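How a Gripper Learns to Sort the Washing

July 17, 2023
By Anong Onsri
Reading time: 4 minutes

Picking up a shirt is a hard job for a machine. A brick keeps its shape when you lift it. Cloth does not. It folds, sags and bunches, and it looks different every time it is put down. Engineers call it a deformable object, which means an object that changes shape when you push or pull it.

At the Arnton open day, 28 primary school students watched people collect the examples a robot needs before it can handle cloth. The project is called Kaltari. Luana Mendonça ran the demonstration.

The tool used in this work is a hand-held gripper. It has fingers that open and close, much like kitchen tongs. A person holds one in each hand and does an ordinary household task with them. While the person works, cameras record what happens. One complete go at a task, from start to finish, is called an episode. Kaltari had 1421 episodes stored before the open day began.

The task on show was laundry. An item has to come out of a basket and go into a mesh bag, the sort used to protect clothes in the washing machine. Two hands are useful for this. One can hold the bag while the other deals with the cloth.
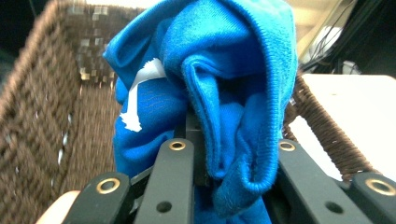
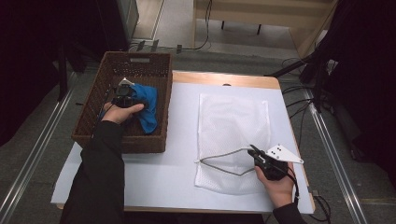 Both the blue cloth and the brown basket are things you might have at home. Cloth is gripped by pinching. The fingers close on a small part of it and the rest hangs from that point or bunches up around it. If the pinch is too shallow, the cloth slips out. If it is too deep, the fingers can catch the item underneath as well, and two things come up when only one was wanted.

A bag is a different problem. Its mouth must stay open wide enough for the item to pass through. A floppy bag closes by itself, so a stiff edge at the opening makes the job easier.

Pentti Rissanen asked why the team could not just write the robot a list of instructions. Luana's answer was that a list works when each step is the same every time, and a crumpled shirt is never crumpled the same way twice. The computer program is given many episodes instead and looks for patterns in them. This is called learning from demonstration.

Mistakes are kept too, provided they are labelled. An episode where the shirt is dropped and picked up again can show the program how to recover.

Students over eight could try the grippers. The most common trouble was squeezing too early, before the fingers had reached the cloth. Moving slowly helped.

Words to know

Gripper: a tool with fingers for holding things.
Deformable: able to change shape.
Episode: one recorded go at a task.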